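3.2 Materials and sorting procedure

Printed cards were collected from two mail shops in Doucette over 18 weeks, ending in November. The full set held 526 cards, most of them postcards and small advertising inserts. Each card was given a number on arrival and stored upright in a closed box – the same type used in the earlier Skurkach study – until it was rated.

Raters scored surface wear on a scale from 1 to 7, where 1 meant no visible marks. Cards with a score of 6 or higher were left out of the reading task. Glossy and matte stock were kept in separate groups, as gloss can lower reading speed under overhead light.

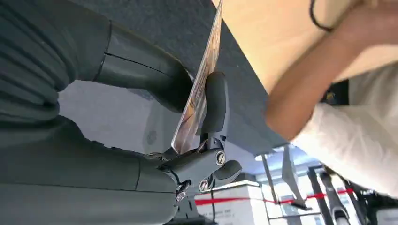 Figure 2. Glossy printed card.

Scores from the two raters were averaged. Where they differed by more than two points, the card was rated again the next morning, and the second score was used in all later tables.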